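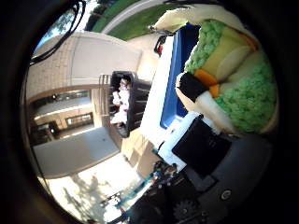
4. Mounting the rail and hanging the first painting

This section is for the Turum wall rail in the standard length and the short length. If you have the Clesen ceiling rail, please go to section 5. The fixing is different and the load values are not the same.

Read the whole section one time before you start to drill. It is better to have a second person in the room from step 6 on.

4.1 What you need

Rail, end caps and wall clips (in the long carton)
Cords and hooks (in the small bag marked Costa)
Spirit level, pencil, tape measure
Drill with a bit that suits your wall
Step ladder
Cotton gloves, if the painting has a gilded or unvarnished frame

Note: The screws in the bag are for brick and concrete. For plasterboard, please buy hollow-wall anchors at a hardware store. Do not use the supplied plugs in plasterboard, even for a small picture.

4.2 Choosing the wall

Oil paintings on canvas can stand more daylight than watercolours and prints, but none of them should hang in direct sun. Look at the wall in the morning and again in the afternoon before you decide. A wall that is shaded at breakfast can have full sun at four o'clock.

Keep a distance of 100 cm from radiators, stoves and air outlets. An outside wall in an old house may be damp in winter. If you have no other wall, put the felt spacers on the two lower corners of the frame, so the air can move behind it.

Caution: Check for electric cables and water pipes before drilling. Cables usually run straight up or straight sideways from a switch or a socket, but in older buildings you cannot depend on this.

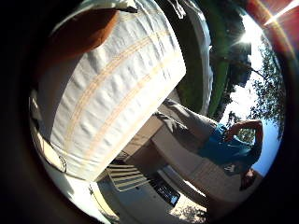
White quilted fabric with a rounded brown cap at one end.

4.3 Mounting the rail

1. Measure down from the ceiling at both ends of the wall and also in the middle. Many ceilings are not level. If the three measurements are different, follow the spirit level and leave the gap as it is.

2. Draw a thin pencil line for the top edge of the rail.

3. Mark the first clip 5 cm from the end of the rail. Mark the next ones at every 40 cm. The last clip must again be 5 cm from the end, also when this makes the last distance shorter.

4. Drill the holes and clean out the dust. Push in the plugs until they are flush with the wall.

5. Screw on the clips. The small lip on the clip looks up. Tighten by hand for the last turn – an electric screwdriver can crack the lip.

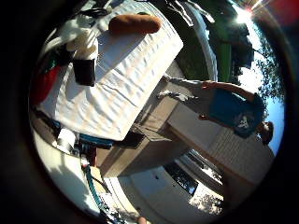

6. Hold the rail against the clips with the open channel upward and press it in, starting from the left. You hear a click at each clip. If one clip stays silent, take the rail down and see if the clip is turned.

7. Pull the rail downward with both hands. It must not move. Push on the end caps only when you are satisfied with this.

Note: The rail can be painted in the colour of the wall. Paint it before mounting and let it dry overnight. No paint should go into the channel, or the cord heads will stick.

4.4 Hanging the painting

1. Put the cord head in the channel and turn it a quarter turn. Slide it to its place.

2. Use two cords for every frame wider than 60 cm. One cord is enough for smaller frames, but the picture will swing when a door is closed hard.

3. Slide a hook on each cord from below. The hook holds itself when there is weight on it. To move it upward, only push. To move it downward, lift the painting first and then press the button.

4. Hang the frame on the hooks by its two side rings. Please do not hang it by a wire across the back. The wire makes the frame lean forward, and over the years it can pull the corners open.

5. Step back to the place where people will normally stand. The centre of the painting should be near the height of the eyes. In a dining room you may hang a little lower.

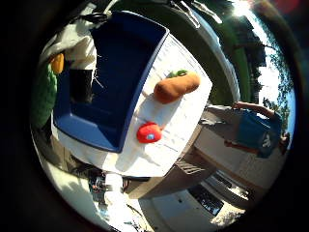
6. Cut the rest of the cord only after the painting has been hanging for some days and you are sure of the height. Leave a hand's width under the hook.

Caution: The maximum load is 23 kg for each metre of rail, not for each cord. A painting with glass is often heavier than it looks. Weigh it on a bathroom scale before you hang it.

4.5 If something is not right

The painting hangs crooked: one hook is a little higher. Move it in small steps. Check also that the rings on the frame are at the same height.

The painting leans forward: the rings are too low on the frame. Put them in the upper third.

The cord head does not turn: there is dust or paint in the channel. Clean it with a dry brush. Do not use oil, it will run down and mark the wall.

The rail makes a noise when you slide a cord: this is normal in the first weeks.

Spare cords and hooks are sold by Gikasham in packs of two. Write the length of the cord on the order, as it is not printed on the pack.

Text and checking of this section: Bergþóra Thorlacius
Last changed: 2022-10-06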